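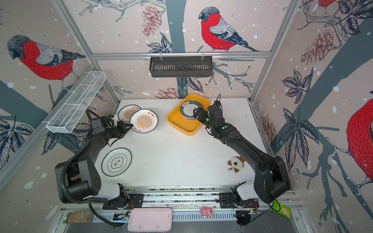
Both arms at the table, bullfinches looking on.

The Plate Rules

I got the job of writing the rules at Urasstead because I had complained about the old ones. They ran to 215 lines, and most of those were about who could sign for the key to the chemical cupboard. We did not have a chemical cupboard. We had plates, two arms, a yellow tray and the best wallpaper of any workshop I have ever set foot in, and I wanted rules that were about those!

The old book came from Rinent, bound in grey. I read it through on the bus in November, morning and evening, and there was one page I loved. Someone had pencilled in the margin: "An arm holding something is an arm that is busy. Do not hand it your problems." I never found out who wrote it. I copied it on to a clean sheet and that was rule 1.

Rule 1. A busy arm is left alone

You would think this one needs no practice. I broke it before lunch. The right arm had hold of the HAO SHI HAO plate by the tray, and I saw the little plush toy lying on the table in front of it and my hand simply went. I had crossed the rail before I knew I was doing it. The watcher at the stop button pressed, quite properly, and everything stood still with me in the middle of it, holding a toy by its clasp.

"What's it for?" said the watcher.

"It was in the way."

"Was it?"

It wasn't, not by a good hand's width. We wrote the whole thing down in the daybook, with the time, and I put the toy back exactly where it had been, which felt silly and then felt right. So the rule got a second sentence: the table is changed only between runs, by the person who has said aloud that they are going to change it.

I can't tell you how much better the afternoon went. Saying it aloud! We had a call and an answer by three o'clock. "Table?" "Table's yours." The watcher did it in a sea captain's voice.

Rule 2. One plate, one grip, and wait

I had a long argument with myself over this. The Mukon people, who sent us their own draft, wanted a plate to be passed along as soon as it was clear of the table. I wanted a pause. Just a breath, with the plate on its edge in the gripper, so whoever was watching could look at it properly and say yes or no.

We tried it my way for 100 lifts. I sat with my chin on my fists and said yes to the orange sunburst, and yes to the green rim, and once I said no for no reason I could name, and the arm set the plate down and I felt like a queen. The watcher said a no needs a reason. I said a no must never need a reason, and we both stopped talking, and then we both reached for the pencil.

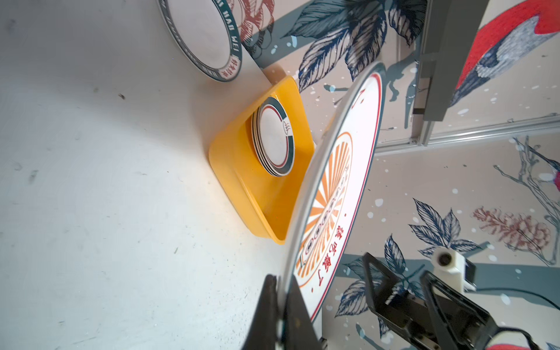
Rule 3. Anyone may say no

This is the one I am proudest of. It has no exceptions and takes up half a line. The cleaner may say it. A visitor may say it, at the door, with a coat still on. Afterwards we ask what they saw, kindly, and we write down the answer even if the answer is "I don't know, I just didn't like it".

At five I pinned up the fresh sheet. Across the top I wrote Wanigasekara, the name of the street outside, because every set of rules seems to be called after somewhere and I liked how long it was.

"Table?" said the watcher.

"Table's yours," I said, and stepped back behind the line.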